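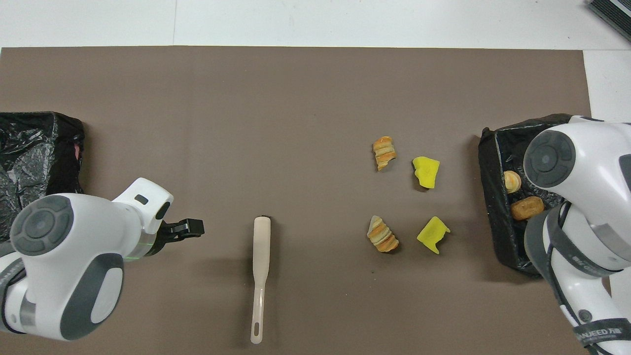 April, after the evening block

Left arm tripped again at episode 18. Same fault as this morning: wrist joint position error over limit, arm holds, green ring stays lit, no audible alarm. I only caught it when the command stream and the encoder readings parted company on the plot. By then the arm had been holding for 40 seconds and the log had recorded all of it as a valid grasp attempt on the spatula.

Two separate problems, then. The first is mechanical or thermal and I don't know which. The second is ours. The recorder does not check the fault flag before writing, so a held arm and a slow arm look the same on disk. Tülin Özkan wrote that part in the Maleo branch and says the check was there and was dropped in the merge. I found the commit. She's right.

Went back through the Bajwa set tonight. Out of 339 episodes, 36 contain a hold on the left side. All 36 are marked successful. Nothing on the right arm, pastries and bread included, which makes me doubt the controller and suspect the left wrist cable.

What bothers me more is the reset. Clearing the fault re-sends the last target with no speed limit. At noon I cleared it with my hand over the mat, moving one of the yellow sponge pieces, and the gripper closed the gap faster than I could pull back. It stopped short of my knuckles. No contact, no injury. Filed it with Clasteo as a near miss anyway and taped a note to the console: hands out, e-stop in, then clear.

Tomorrow: swap the left wrist cable for the spare from the Favora unit, run the spatula task with both bins in place, log motor temperature. Bad episodes stay quarantined. Ramp on reset has to go in before anyone runs this alone.

Knee still sore. Bed at 11.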